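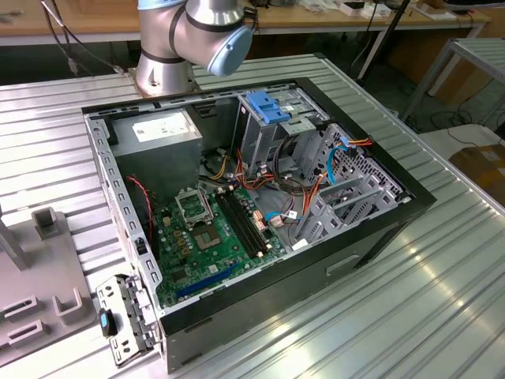

Side panel off, socket open, both memory slots empty.

Stripping an old desktop tower for a rebuild

I love this stage! A tower that has been humming under a desk for years suddenly becomes a box of parts you can reach, and most of it comes apart with one screwdriver. The same steps work for nearly any older desktop.

What you need
A Phillips screwdriver with a magnetic tip
A soft brush and a can of compressed air
Small bags or an egg carton for screws
A phone for photos of the wiring

1. Unplug and lay it down
Shut down, pull the power cord, then hold the power button in for 20 seconds. Lay the case on its side with the removable panel facing up and slide the panel off. Touch bare metal on the chassis before you reach inside, and do it again whenever you come back from a break.

2. Photograph the cables
Take more pictures than you think you need. The power bundle with its yellow, red, orange, black and purple wires is easy to recognize later, but the skinny ones are a pain. My first tear-down cost me a whole July evening hunting for where one tiny front panel plug went – a picture would have fixed it in a minute.

3. Memory
Press down the white latches at the ends of each slot and the stick pops up. Hold it by the edges and put it in a bag.

4. Processor
Take off the cooler first. If it feels glued on, run the computer for a few minutes before you shut down next time, and twist gently instead of yanking. Release the lever, swing the metal frame up and lift the chip straight out. Keep fingers, brushes and sleeves away from those little gold contacts! Got the plastic socket cover from a newer board? Snap it on if it fits.

5. Drives and data cables
Unplug the SATA cables by the connector, never by the cord. Many cases have a colored plastic latch on the drive cage (blue on this one), so try that before hunting for screws.

6. Dust
Short bursts of air, working toward the vent slots. Leave the power supply closed. It can hold a charge, and there's nothing in there you need.

Stop here if you're keeping the board. Jade Furnival wrote in to ask whether the motherboard has to come out for cleaning, and the answer is no, a brush gets into the corners just fine.

Posted by Terence Tunstall, 9 November 2020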